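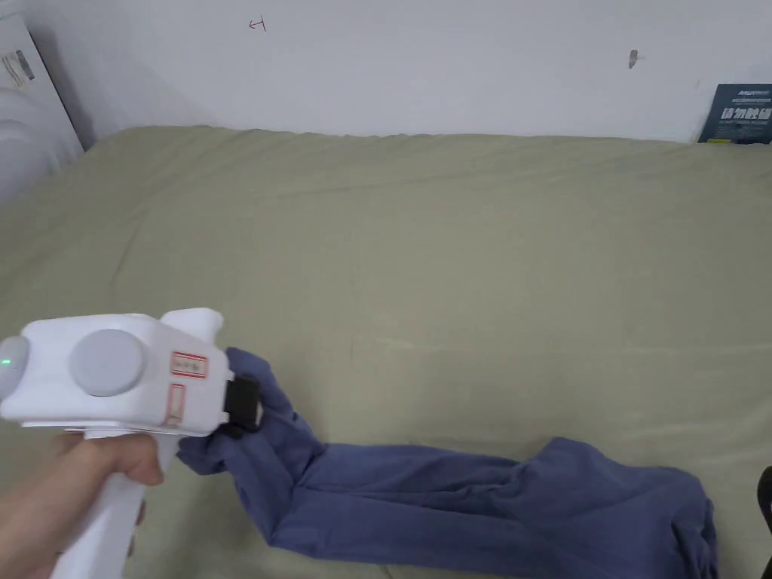

Surely you could just film people tidying up and skip all the grippers, was the first thing Kouris wrote back when we sent round the plan. Fair point! I'd have said the same a year ago, so let me start there.

Home | Talks | Notes | Slides | Contact

Video alone gives you hands, and our arm hasn't got hands, it's got a jaw. So at Wedine we ask people to do the job with a jaw too. Pick up one bit of clothing off a bed, by the gripper only, and get on with it. (Pause, let them look at the cloth. Dark blue on pale green, easy to find the edges. Black socks on a black duvet come later, groan.)

We asked each person for 40 goes at the same job. Too many! By go 17 they were all doing it exactly the same way, lovely and neat, and the model learnt one lovely neat way. Now it's up to 13 goes, then swap rooms.

Say the bit about fumbles. We used to bin them. Kendeck kept theirs, and their model was much better at having a second try after a bad grab, so we went back and dug ours out of the bin folder. Seven were gone for good, still cross about it.

Don't forget: thank Gerberg for the spare bedrooms. Then straight on to the folding results, and leave time for the sleeve question, someone always asks it.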